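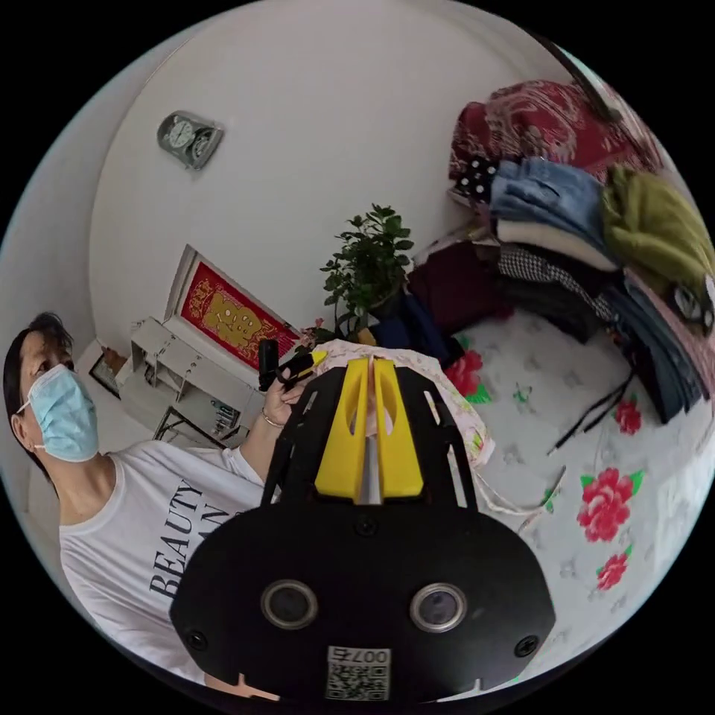

How to Fold Floral Tops and Tees So They Stay Folded

My mother-in-law folded everything on the bed, and for years I thought that was laziness, right up until I moved into an apartment with a big bed and a kitchen table the size of a tea tray. Now I do all of it there. The bed is soft, it's wide, you can spread a whole blouse out with the sleeves stretched wide, and if you get tired halfway through, well, you're already where you want to be.

I get asked about folding a lot (mostly by my niece, who is about to start her first job and has finally discovered that shirts have a front and a back), so I thought I'd write the whole thing down, the long way, with all my little fusses included. This works for light printed tops, cotton tees, pajama shirts and most children's clothes. It doesn't work for anything slippery. I'll get to slippery at the end.

What you'll need

A made bed. Please do make it first, even if you only pull the cover flat. A lump under the cover turns into a crease in the blouse.

Your clean laundry, all the way dry. Thin cotton fools you, so feel along the seams and under the arms before you decide.

Somewhere to put the finished pile that isn't the bed. I use the top of the dresser. I used to stack things by the pillow and every single time I sat down the stack went over.

A folding board if you like one. Mine is a Povby and it lives under the bed, and I only bring it out when I'm folding for guests and want to show off. A big magazine does the same job.

Step 1: Sort before you fold

Tip everything out and make loose heaps by type. Tees with tees, thin tops with thin tops, and heavy things like sweatshirts off to one side. I know it feels like an extra chore, but your hands get into a rhythm when they do the same fold over and over, and the pile comes out much more even.

Turn everything right side out now. If a shirt has big printed lettering on the chest, check whether the care label wants it washed inside out, and turn it back once it's dry. Lettering can stick to itself in a warm drawer, and I lost a very nice souvenir shirt that way.

Step 2: Give it a good shake

Hold the top by the shoulders and snap it once, away from you, as if you were shaking crumbs off a tablecloth. Little floral prints are forgiving and hide a wrinkle or two, but a pale pink or cream background will show a hard crease across the front, so it's worth the extra second.

Step 3: Lay it face down

Face down, neck away from you, hem toward you. Smooth from the middle outward with flat hands. Don't press hard. On a bed the fabric sinks a bit if you push, and then you're folding a valley.

If the top is long enough that the hem hangs over the side of the bed, slide the whole thing up toward the middle. Fabric that hangs will keep pulling, ever so slowly, and you'll wonder why your edges never line up.

Step 4: Bring in the sides

Pick a point halfway along one shoulder. Fold that side in toward the center in a straight line down to the hem, then lay the sleeve back on itself so it runs down along the fold. Do the other side to match. You should have a long strip now, the same width at the top and the bottom. If it's wider at the hem (and with a swingy top it will be), tuck the extra in at a slant.

A word about two pairs of hands: if somebody offers to help, let them take the far edge while you take the near one. Adjoa Amegashie, who lives across the hall from me, folds the far side and I fold the near, and we can get through a family's worth of laundry in 20 minutes, including the talking.

Step 5: Fold up from the hem

For a drawer, fold the hem up to just short of the collar, then fold into thirds. You'll end up with a small packet that can stand on its edge. Stand it up right there on the bed to test it. If it flops, your side folds were too loose, or the fabric is too thin for thirds, in which case fold it in half once more.

For a shelf, fold it in half only, hem to collar, and then turn it over so the smooth front faces up.

Step 6: File, don't cram

I keep 13 tops in one dresser drawer, standing in a row with the folds facing up, and that leaves enough room to get my fingers in. When I had more, I'd pull out one and two others would come along with it. My drawer dividers are from Farkska and they're nothing fancy. Shoe box lids, trimmed down, were what I used before and they held up fine for years.

Put the lightest things toward the front if you reach for them most. Come November I swap the whole row, and the thin floral ones go to the back until spring.

About those slippery things

Satin, rayon, anything that slides off your lap. Hang them if you can. If you can't, lay a sheet of tissue paper down the middle before you bring in the sides, and roll from the hem instead of folding. Rolled things don't stand in a row very well, so give them their own corner of the drawer.

And buttons! Do up the top one and the middle one before you lay a blouse face down. The rest can stay open. I do them all on my good white blouse, but it only has 4.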